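The Gough Inventory

Luuk Dewulf took the job on a Tuesday because it paid by the line item. Gough had closed its Gevov office and wanted everything in it written down before the lease ended: 946 objects by the landlord's estimate, one row each, with dimensions, colour and condition. He was given a desk, a kettle and a login to a cataloguing program called Fotik.

Fotik rejected vague entries. If he typed "old chair" it returned the row in grey and asked for the material. If he typed "nice" it returned the row without asking anything. By the end of the first week he had stopped using adjectives he could not measure. He told his sister on the phone that her new curtains were 47 centimetres short of the floor, and she hung up.

He worked north to south. Stationery, 282 rows. Kitchenette, 11 rows, including a tin of Harkia tea with the lid rusted on. He opened it with a screwdriver and entered the contents as "organic, dry, no odour". The meeting room took four days on account of the cables, which had to be separated before they could be measured. He coiled each one, tied it off and wrote its length on a paper tag.

The enclosure was in the last room, and it was not on the landlord's list. He tried "cabinet" first and Fotik asked for the doors. He tried "stage" and it asked for the seating capacity. He left the field blank and went on to the parts.

Lining: wallpaper, plaid, pastel. His grandmother had papered a pantry in something similar, in the house at the end of the rail line, and had run out of paper behind the door. He deleted that and entered the pattern again. Floor: pale beige, marbled. Rail: aluminum, grooved, horizontal. Arms: two, white links, black joints. Cable: purple, one run per arm. He noted that the cable on the left was held with small white ties, and he approved of the spacing.

The grippers went in as separate rows. The left was silver metal with thin curved fingers. The right was black, with two square fingers, open. He measured the gap between them, wrote the figure on a tag and found he had nothing to tie it to.

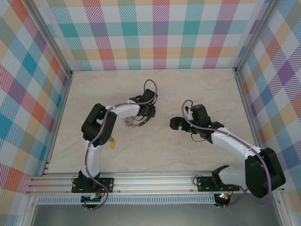 Gevov office, last room. Item name pending.

Fotik wanted a condition. The choices were good, fair, poor and incomplete. A green light was on at the right-hand wrist and another under the base plate on that side. He looked for a switch, did not find one, and entered the lights as two rows.

At twenty past six the cleaner put her head in and asked whether he was finished with the room. He said there was one field left. She looked at the wallpaper for a while.

"Somebody matched the colours," she said – and went to do the stairs.

He selected "good". The row stayed white. He put the loose tag in his shirt pocket, switched off the overhead light and carried the kettle back to the kitchenette, row 6, where it had been entered as present.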